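Looking After a Wood Floor

Sweep first, every time. Grit does more harm to a floor finish than water does, and a mop only pushes it around. Use a soft broom or a vacuum with the brush roll turned off. Go with the boards, then once across them near the door.

For damp cleaning, mix a capful of floor soap into a bucket of lukewarm water. Wring the mop until it stops dripping. If the floor is still wet after a couple of minutes, the mop was too wet. Skip vinegar. It dulls most finishes over time, and the smell hangs around.

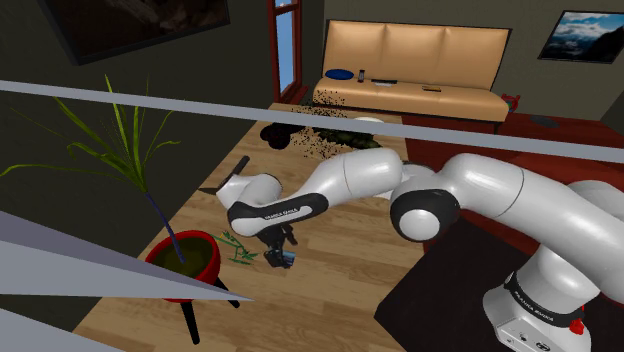
Heel marks come off with a clean tennis ball or a pencil eraser. Rub lightly and wipe up the crumbs. Candle wax and chewing gum should be hardened with a bag of ice for ten minutes before you lift them.

To lift anything stuck down, use a plastic edge. A metal putty knife will dig in sooner or later. An expired bank card or an old store card works well – hold it nearly flat and push along the grain. Hélène Marchand wrote in to say she wraps hers in a thin cotton rag for the last of the residue, and I now do the same.
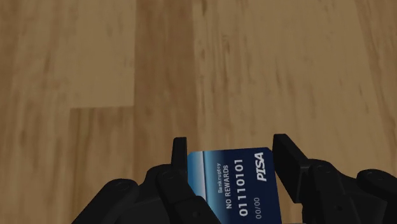
A payment card on a wood surface.

Dull patches in the walkways can sometimes be buffed out by hand. If that fails, try 200 grit paper on a closet corner before touching anything people can see. Wipe off the dust, put on a thin coat of matching finish and leave it for 72 hours before the furniture goes back. Rugs should wait longer – two weeks if you can stand it.

Felt pads under chair legs need replacing once they pick up grit. I cut mine from a sheet, 38 pads to a sheet if you lay them out close together. Check them in December, when the heat is on and the boards have shrunk a little. Gaps that open in winter usually close by summer, so leave the filler in the can.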